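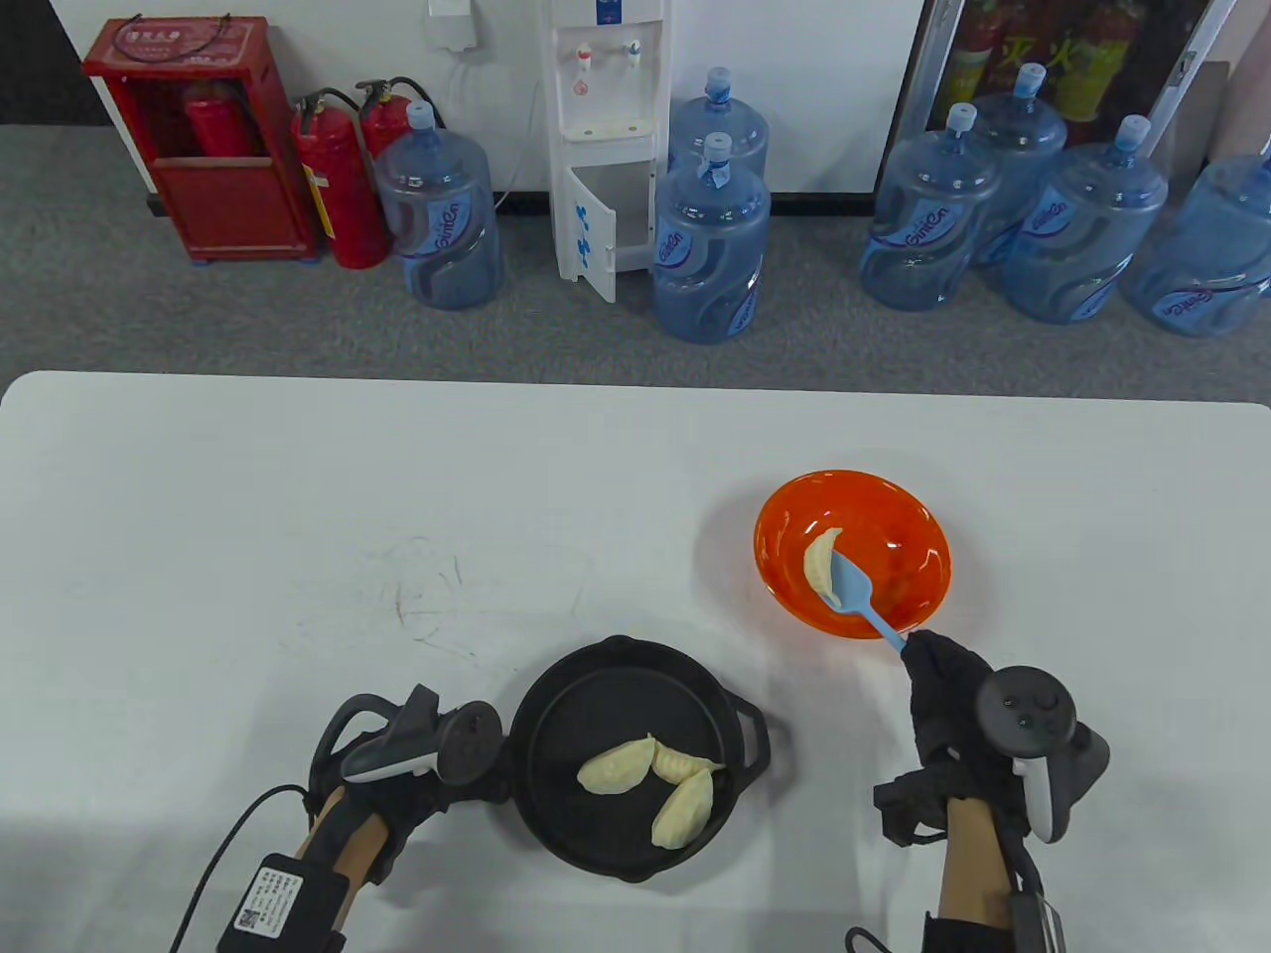
Why do we resample every stream before training?
Because the streams don't agree on what time it is. The controllers report poses at one rate and the cameras deliver pictures at another, so we put everything on a common 60 Hz clock and interpolate the poses.

Handout 3: from demonstration to policy. The running task is dumplings, pan and bowl. Marchal's loader (flanent) reads an episode and returns matched pairs of observation and action. Read its warnings. Students traditionally don't, and then spend August with us.

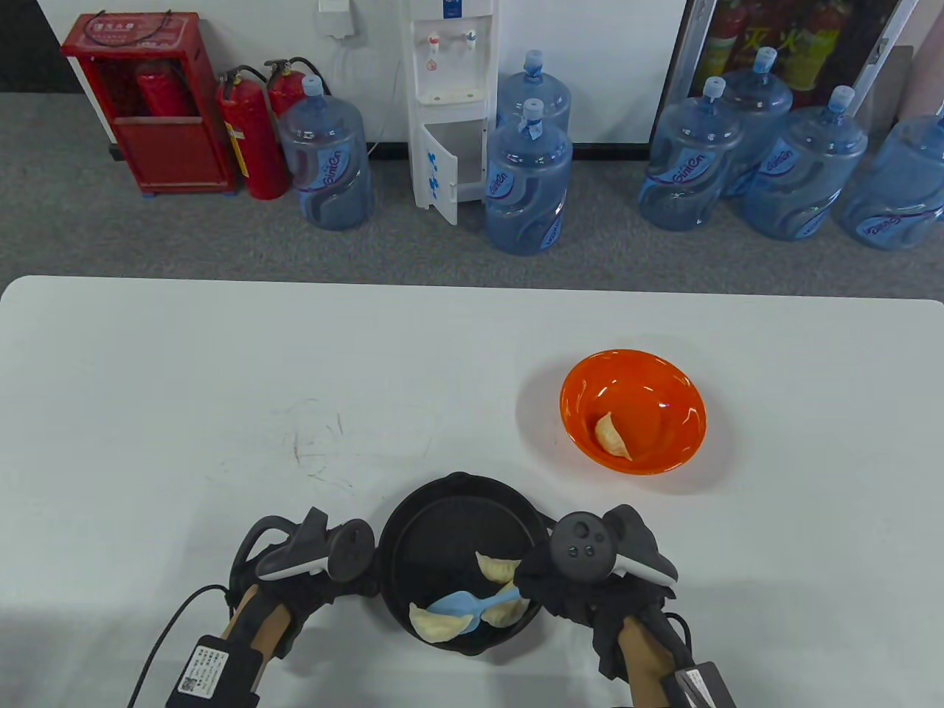
What does the policy predict at each step?
A short chunk of future hand poses, relative to the current one. Absolute poses tie the model to wherever the table stood that morning.

Chunks overlap, so average them. If the motion stutters, check your timestamps before blaming the network – the network is usually innocent.

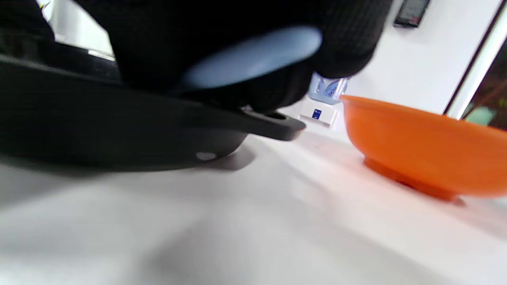

Page last changed: August, 16:40 (B. Tomić)

Close views blur when the hand moves fast. Don't filter those pictures out, or the policy will learn only from people standing still. Split by episode, never by picture. Last year's best score came from ignoring this, and it was a very good score.

Lab work: train for 3000 steps, plot the error, bring the plot.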